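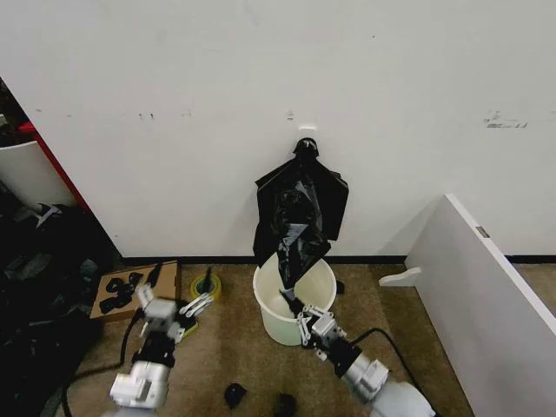

3.2 Storage of residual waste between collections

Households in Harndale and Urkville received the same liner, a black plastic bag, and were free to choose where to keep it. Of the 2,710 households approached, 2,000 returned a usable form. Storage was coded by two raters (Verbruggen and Dogar) into 4 classes: lidded bin, open container, bag without support, and bag hung from a wall fitting. Disagreements were settled by a second reading of the form.

Hung bags were more common in Urkville, where kitchens are smaller and collection is less frequent. Respondents in this class often kept a container under the bag to catch drips (Figure 2). Bag weight was recorded at the curb with the Bultivico scale described in Section 2, so differences in storage do not affect the measurement itself. They may affect moisture loss, which we did not correct for.
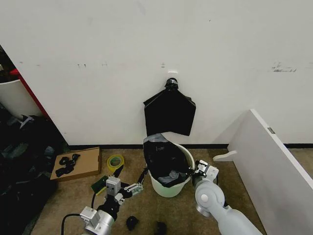
Figure 2. Black plastic bag hung from a small white wall hook, with a container below.

Forms received after the September cutoff were left out. The coding sheet follows Cabrera with one change: bags kept outdoors were assigned to the class of their support.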